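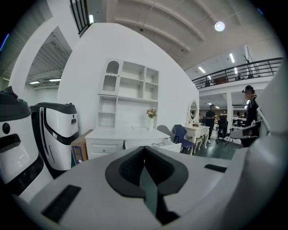 4.2 Collecting Demonstrations in the Furnished Room

Last updated: July
Shares 14 | Comments 200

We come now to the part of the work that took up most of our time, and that we remember most fondly. The Wandbridge set was gathered with the Grolby hand-held gripper, which a person carries through a furnished space while its built-in camera records what the jaws would see. We asked each carrier to make 200 short passes past the desk and hutch, starting from wherever they liked, and to keep each pass under 90 seconds. Nothing was tidied between passes. If a drawer had been left open, it stayed open, and people were free to stand and walk where they pleased.

Our main interest was in small, thin objects, and a pair of eyeglasses makes a very good test. Lenses give a depth method little to hold on to, and thin frames take up only a few pixels at this range. Figure 4 gives a view in which the glasses rest on the edge of the pulled-out drawer, with the desk and its small vase of flowers beyond the gripper housing, and the housing itself filling the bottom of the view.
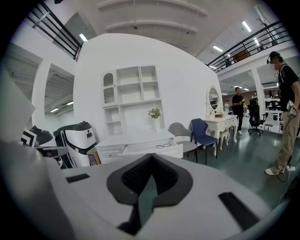 For the Lurkar model we masked the housing with a fixed outline drawn once per gripper, and we were pleasantly surprised by how much this simple step helped. Without the mask, the network leaned on the dark notch between the jaws as a kind of landmark, and its guesses drifted toward the center of the view. With it, the guesses settled on the drawer edge in all but 14 of the held-out passes. Most of those misses came when a blurred finger covered one side of the view, and we would dearly like to handle that case better. We also tried the older Oberholzer tracker on the same passes. It did well on the chairs and the hutch, but lost the glasses early and seldom found them again, so we leave it out of the tables that follow.

Contact | Copyright Wandbridge project | Back to top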